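作業ノート 9月 休憩コーナーの床と飲料置き場

午前、床の確認。木目調、斜め張り(山形の並び)。目地は細く淡い色。油性と思われるペン書きが残っており、床に直接「close」とある。その右上寄りに黒ずみ。別のタイルにも薄い走り書きがあるが、判読できず。

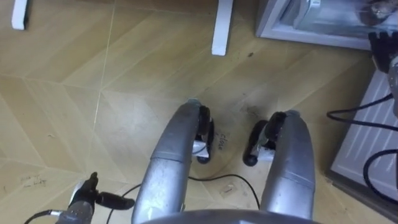

清掃は中性洗剤の100倍希釈から始める。落ちなければエタノールを綿棒で目立たない箇所に試し、目地には流さない。「close」の文字は位置の目印の可能性があるため、Shahbaziさんの確認が取れるまで消さないこと。黒ずみのみ先行。床を這う黒い細ケーブルは清掃前に持ち上げ、終了後に戻す。

飲料置き場は冷蔵庫脇の白いテーブル。茶色のお茶のペットボトル2本、キャップは緑と黄。緑は奥、黄は手前でテーブルの右端寄り。

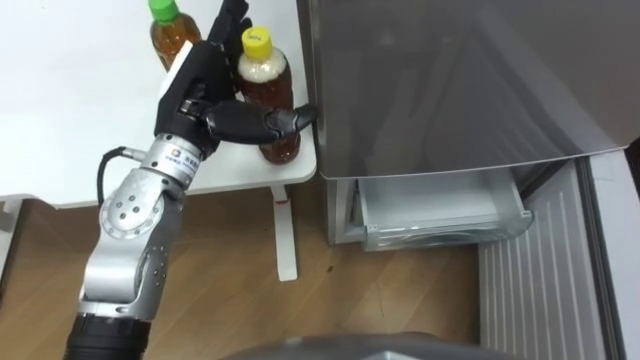

端から65 mm以内には置かない運用に変更する。養生テープで線を引く案はStanciuさんから。テープ幅は未定。キャップの色で銘柄を区別する現行のやり方は、補充担当が替わると通じないので、棚札を作る。

残件
・文字の要否確認(Shahbazi)
・棚札の文面(Griffiths)
・エタノール残量の確認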